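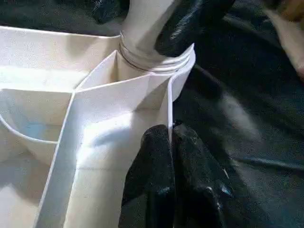 Hobart, June

4. Folded compartments and the seating of tubes

4.1 Scope of the section

Section 3 dealt with flat blanks. The present section deals with the folded form: how open compartments made from thin sheet hold their shape, how an upright tube sits in a corner of such a form, and how the creases can be judged by eye once the piece is in use. Work on the folded trays was carried out by the authors with Joana Fonseca, who cut and scored the blanks, and Rima Ghanem, who kept the inspection notes. The two main layouts are referred to by their workshop names, Omier and Cilier. Omier has straight dividers only. Cilier has straight dividers and at least one wall that is bent into a curve without a crease.

In both layouts the dividers are part of the same folded structure as the rim. No adhesive was used on the dividers. A small amount of paste was allowed on the outer flaps of Omier, where the blank closes on itself, and this was left overnight before any tube was placed.

4.2 Terms

A divider is an upright wall between two compartments. A rim is the long upper edge of an outer wall. A pocket is a compartment closed on one side by a curved wall. The foot of a tube is the part that meets the paper, and the seat is the corner that receives it. A band is any strip wound around the lower part of a tube. The opening picture of this section gives the general arrangement: open compartments with upright dividing walls, a shallow pocket behind a rounded wall, and a white tube standing at a corner with a narrow band of thin, silvery layers around its lower part.

We use "crease" for a fold that was scored before folding, and "ridge" for any raised line on a surface, whatever its cause. The distinction can be made with confidence on the blank. It is much harder to make on the finished form, and in the inspection notes the word ridge was used wherever there was doubt.

4.3 Dividers

A straight divider stiffens the wall it meets and divides the load on the floor of the tray. Its weakness is the upper edge. When a tube is lowered off centre, the edge takes the contact first, and a thin sheet will roll over at that point. In Omier the upper edges were doubled by folding the sheet back on itself. In Cilier they were left single so that the curved wall could be drawn in without forcing the divider out of line.

The doubled edge held its shape longer. Over the whole trial, each layout was subjected to 1,000 placements, and the trays were looked at after every 60. The first roll-over of a single edge was noted well before the first opening of a doubled one. The doubled edge has a cost, however. The folded-back strip lifts slightly along its free side and catches the end of a wound strip if that end is loose. Two of the Omier trays were withdrawn for this reason, and the free side was tucked in all later ones.

4.4 Curved walls

A curved wall was at first treated as decoration. It was kept in the study because it behaved differently from a creased wall when pushed from the side. A creased wall gives at the crease and tends to stay where it was pushed. A curved wall gives over its full width and comes back, provided that both ends are held. Where one end was free, the curve opened by a small amount each day, and the pocket became shallower.

Sheet direction matters here. Blanks cut with the grain running up the wall took an even curve. Blanks cut across the grain took a curve with faint flats in it, and under a side lamp each flat read as a separate facet. We did not find that the flats changed the way the tube was held. They did make inspection slower, as each had to be compared with the blank to rule out a stray fold.

4.5 Seating the tube

The seat has to do two things. It must keep the foot of the tube from sliding, and it must let the tube be lifted without carrying the tray with it. A tight corner does the first well and the second badly. The corner used in Cilier is bounded by a straight wall on one side and a curved panel on the other, so that the tube touches the paper along two lines and is free elsewhere. The straight wall sets the position and the curved panel supplies a light, steady pressure.

Bands complicate this. A wound strip adds thickness at the height where the walls grip, and the added thickness is uneven at the place where the strip ends. With 6 turns of strip the foot still entered the Cilier corner without help. With more turns the curved panel had to be held back by hand. The end of the strip should face the curved panel, which can move out of its way. When the end faced the straight wall, it was pressed flat for a time and then worked upward as the tube was turned.

The strip supplied under the name Plerura was used for all bands in the main trial. It is thin and holds its curl after cutting. A second strip, Moon, was softer and lay flatter, but it slipped on a smooth tube and was dropped after the first check.

4.6 Reading the surface

Pale sheet is awkward to inspect. A crease and a shallow hollow may show the same soft grey under even light, and a smooth surface with a slight gloss will put a highlight where there is no fold at all. We therefore moved the lamp between looks and recorded a feature only when it stayed in place while the light changed. About 700 looks were recorded in this way. Figure 4 shows the kind of surface on which the method was needed.
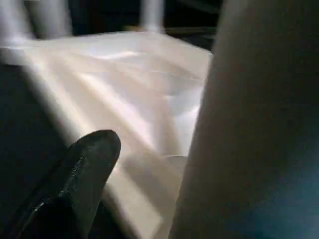 Figure 4. Pale, sheet-like surface with ridges, creases and shallow hollows. Note the bright diagonal highlight and the shaded grey hollow to the right of centre.

From a single view such as Figure 4 it is not possible to say which ridges were scored and which arose in handling. The highlight gives the direction of a slope but says little about its depth. Hollows near a far edge are the least reliable of all, as the edge itself may be bowed and the shading then belongs to the bow - a point that Ghanem raised early in the notes and that led to the second lamp position.

Agreement between the two observers was good for dividers and rims and poor for curved walls. Most of the disagreement concerned the faint flats described in 4.4. These entries were kept in the record and marked as open, and they are left out of the comparison of layouts in Section 5.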